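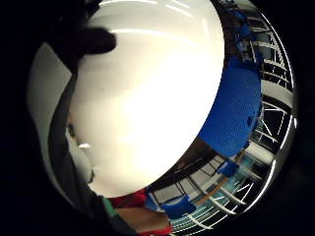 Packing up the Partington storeroom

Photo gallery
Posted Jul 30, 2021

The Partington storeroom held the household and display stock for Skotetti for many years. In March we were told the lease would not be renewed, and the contents had to go to the new room on the Marnov site. There were 600 pieces on the stock list when packing started, most of them small: bowls, jars, vases, lamp parts, kitchen tools, trays and a good deal of loose hardware.

The gallery follows the order of the work, from the front shelves to the back wall and then the unpacking at Marnov. Captions are short. Shelf numbers are the old Partington ones.

The front shelves

Shelf 1, before anything was moved. Serving bowls at the bottom, smaller bowls above, and saucers on top. The saucers never had a proper place and ended up wherever there was a gap.

Shelf 1 again, with the saucers out. The shelf paper had stuck to the board and came up in strips.

Mixing bowls stacked by size. The largest has a chip on the foot that was already on the list.

Glass jars with their lids off. Lids were packed in a separate bag and taped to the side of the jar box.

The jar lids laid out on a towel. A few did not match any jar we had, so they went in with the spare parts.

Shelf 3, mostly pitchers. The handles make them awkward to pack, and they took more room than we had allowed.

A pitcher wrapped in plain paper, handle stuffed first and then the body. We used this method for everything with a handle or spout.

Shelf 4, trays standing on edge. These came out quickly - one box for the metal ones and one for the wood.

The packing tables

Two tables pushed together under the window. Wrapping was done at one end and taping at the other, with the list in between.

Paper, tape, marker and scissors, which was all we used for most of the boxes. The scissors went missing every day and were finally tied to the table leg with string.

Foam offcuts sorted by thickness. The thick pieces lined the bottoms of the boxes, and the thin ones went between plates.

A box with dividers cut from old cartons. The store-bought dividers were too short for the tall glasses.

The label format: shelf number, box number, then one word for the contents. Anything longer did not fit on the short side of the box.

Box labels facing out. The first day's boxes were labeled on top only, and we had to go back and mark the sides once they were stacked.

The stock list on its clipboard, with pencil ticks for wrapped and pen ticks for boxed. The coffee ring is on page 2 and does not cover anything important.

The middle of the room

Shelf 9, lamp bases. Shades had been stored on a different shelf and were not marked, so the first job was to match them up.

Lamp bases with the cords wrapped and tied. We used cotton tape, as rubber bands had left marks on the older ones.

Shades nested in a wardrobe box with tissue between them. The box is large but can be lifted by one person.

Odd shades at the end of the row. Most were later matched to bases that turned up behind shelf 12.

Shelf 10, kitchen tools in open crates. Whisks, ladles, peelers, rolling pins, and a potato ricer that does not close all the way.

The same crates after sorting. Anything with a blade was rolled in cardboard and taped at both ends.

Shelf 11, baskets. They were used as boxes for the table linen, which saved space and kept them from being crushed.

Table linen folded in thirds. Some of the tablecloths had yellowed along the folds and were put aside for washing.

Shelf 12, pulled away from the wall. Behind it were lamp bases, a roll of shelf paper, and a pair of brackets that had been on order twice.

Dust line on the floor where shelf 12 had stood. It came up with a damp mop and some patience.

The back wall

Shelf 15, vases. These were the slowest part of the job, with each one wrapped separately and stood upright.

Tall vases in their box, necks padded with rolled towels. The towels were on the packing list too, so they traveled for free.

Round vases seated in foam rings. We cut the rings with a bread knife - it gives a cleaner edge than the utility knife did.

Trimmings from the foam rings, bagged and kept. They filled the gaps in the last few boxes.

Shelf 16, paint cans and sealers. None of this was moved. The full cans were passed on to the building, and the dried ones went to the county drop-off.

Shelf 17, the Prenora storage bins. The bins themselves were stock, so they were emptied, wiped out and stacked with the lids underneath.

Contents of one Prenora bin: cup hooks, felt pads, drawer knobs, picture wire, and keys with no tags. The keys were tried in every lock in the building before they were thrown out.

Drawer knobs sorted into an egg carton. It was meant as a temporary fix and is still in use.

Shelf 18, the last one. It held seasonal items and the boxes the other boxes had come in.

String lights wound onto cardboard. Each set was plugged in first, and the ones that failed were not packed.

Empty cartons broken down and tied. The bundle was heavier than it looked and had to be split in half.

Loading

Boxes in the hallway, heavy ones along the wall. The hallway had to stay passable for the other tenants, so the stacks were kept to one side.

The hand truck, with a new tire on the left. It pulls to the right anyway.

Shelf boards stacked flat, with uprights tied in pairs. Bolts and feet went in a coffee can that rode in the cab of the truck.

First load strapped in. The lamp box is on top and nothing was put over it.

Second load, mostly shelving and the packing tables. There was room left over, so the mop bucket and brooms went as well.

The storeroom swept out. The darker rectangles on the floor are where the shelves stood, and they did not wash off.

Light switch and thermostat, recorded for the handover form. The cover plate was cracked when we moved in.

Setting up at Marnov

The new room with the shelving half built. The ceiling is lower there, and the uprights had to be taken down one notch.

Leveling the first shelf. The floor slopes toward the door, so there are shims under the front feet all the way along.

Boxes set in front of the shelves they belong to. This took most of a morning, but the unpacking went fast afterward.

Bowls unwrapped and checked for chips. Used paper was flattened and kept in a stack for next time.

The only breakage in the kitchen stock, a gravy boat. It was wrapped correctly and then put under something it should not have been under.

Lamps on their new shelf, with the right shades on. They now have matching tags, base and shade, tied on with the same cotton tape.

Vases along the back, tall ones at the ends. There is a lip on this shelf, added from a strip of wood left over from the old trim.

Baskets on the top level. They are light, so it does not matter much that you need the step stool to reach them.

Prenora bins back in use with new labels. Hooks, knobs, pads, wire, spare lids. There is no bin for keys.

Washed tablecloths on the drying line. Most of the yellowing came out, except on the round one.

The finished room from the door. The saucers are on the left, still without a shelf of their own.

Notes on the gallery

Box numbers in the captions will not match the current stock list, which was renumbered after the move. The old list is kept in the blue folder by the door at Marnov.

Shelves 5 to 8, 13 and 14 are not included. They held office files and were moved separately.

Larger copies of any of the pictures can be requested through the Skotetti contact page. Please give the section and the first few words of the caption.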